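Elano guard minutes after the break
Started by Afshin Naseri, 9 Dec 2025

Their starting point guard played 40 minutes again last night and had 7 turnovers. The bench guards got almost nothing.

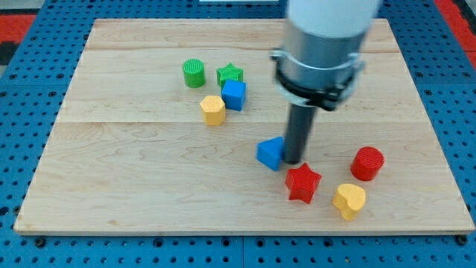

He'll be cooked by February if they keep this up. Give the backup the second quarter.

zutau_hoops wrote:
Disagree. They lost the lead both times he sat. Anach would have run away with it.

baseline47 wrote:
Four of those turnovers were in the last quarter - tired legs. I'm with Afshin.

zutau_hoops wrote:
Or good defence. Anach pressed full court the whole quarter.

Afshin Naseri wrote:
Then you want a second ball handler out there with him.

Recent threads
Abdelaziz sign a new centre
Zutau home game tickets
Junior tryouts, under 16s

We use cookies to keep you logged in. Accept / Manage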